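Minutes of the May meeting, teardown cell upkeep group
Upadhyay workshop, back bench area, started at 4:15 in the afternoon
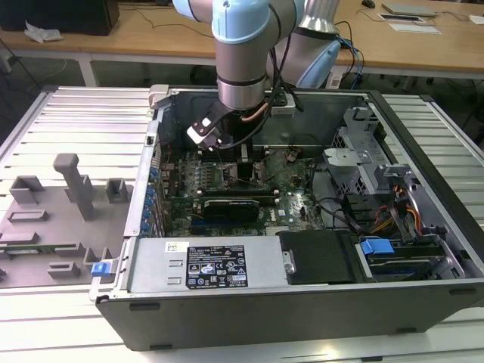
Present were Jyoti Tiwari (chair), Haziq Manurung, Ramesh Vishwakarma and Umesh Mishra. Jitendra Vashisht joined by phone from Brendance and dropped out once, but he caught up quickly. Notes by Umesh, who apologizes in advance for the length, as he does every month.

1. Last month's minutes

Read and agreed, with one correction from Ramesh. The spare gripper pads were put in the tall cupboard, and the minutes had them in the drawer. Haziq had gone looking in the drawer, so this was a useful correction and it was made with good humor on both sides.

2. Cables on the arm

This took up the largest part of the meeting. Jyoti reminded everyone that the cell is used for taking parts out of desktop towers laid on their sides, and that the arm spends most of its working day reaching down into a case with the side panel off. Any slack in the black cables comes down into the case with it. Haziq has watched the loop by the gripper go past the edge of a drive cage on the way in, and although it has not snagged on his shift, he would sleep better if it were shorter.

Jitendra asked why we couldn't simply tie everything tight to the forearm. Ramesh explained (kindly, and at some length, with his own arm standing in for the robot's) that the wrist needs enough cable to turn all the way in both directions, and that the last time we pulled it tight we had a connector work itself out by lunch. It was agreed to try a softer tie a little way above the gripper, leave the loop free above that, and then run the wrist through its full turn by hand at slow speed before letting any program near it. Haziq will do this and write down where the tie went, so that it can go back in the same place after cleaning.

There was a side discussion about the thin copper-colored tube that runs along by the forearm. Everyone agreed it should be left out of the cable tie altogether. Umesh will add a line to the setup sheet saying so.

3. Gripper pads and the monthly check

Ramesh changed both pads at the start of the month. The old pair had done 139 cases, against the 100 we said we would change them at, and he was frank that they should have come off sooner. One had worn smooth on the inside edge. Jyoti thanked him for saying so and asked that the count be kept on the whiteboard by the door, where people walk past it, and no longer in the notebook.

Haziq asked whether the new pads needed the grip force set again. They do. He and Ramesh will sit down with it together, beginning with the lowest setting and working up on a scrap graphics card, and they will not use a board anybody wants back. Jitendra offered to send over the settings they use at Brendance, with the warning that their gripper fingers are longer than ours and the numbers may not carry across.

4. The fixture plate

Umesh reported that the gray printed plate beside the tower is holding up well. The T-shaped post was the piece we were all worried about, being tall, and it still checks square. He would like to print a spare plate all the same while the printer is free, and nobody objected.

Jyoti raised the matter of the plate creeping. After a few days of work the taught positions on it seem to be a hair off, and we have been blaming the arm. Ramesh suspects the plate is sliding a little on the slatted metal top when people lean over to lift a case out. We will mark two of its corners on the work surface with a paint pen and look at the marks each morning for the next two weeks. If the plate has stayed put and the positions are still off, then we will check the arm's zero, and Jitendra has promised to come over for that, as he has done it more often than the rest of us put together.

5. Work surface and screws

Small screws continue to find their way into the slats. Haziq proposed a magnet on a stick, which was approved before he had finished the sentence. The surface is to be gone over at the end of each shift, with the arm parked high and the stop button pressed in. Jyoti asked that this be done in that order every time, including when we are in a hurry to get home.

6. Any other business

Guvance has written to say that the replacement joint seals are on their way. Ramesh will sign for them. The first batch of towers from Kidport has been sorted and Umesh would like 3 of them set aside for practice, chosen for having different drive cages. Agreed.

Jitendra asked if we could start a little later next time on account of his drive. We can, and Jyoti will send the new time round.

To do before next meeting
Haziq: cable tie, wrist test, magnet
Haziq and Ramesh: grip force
Umesh: setup sheet, spare plate, paint marks
Ramesh: pad count on whiteboard, sign for seals
Jitendra: send Brendance settings

Closed at 5:40.

Recent items
Minutes of the April meeting
Setup sheet for the teardown cell
How to park the arm before cleaning
Kidport towers: sorting list
Notes from the Brendance visit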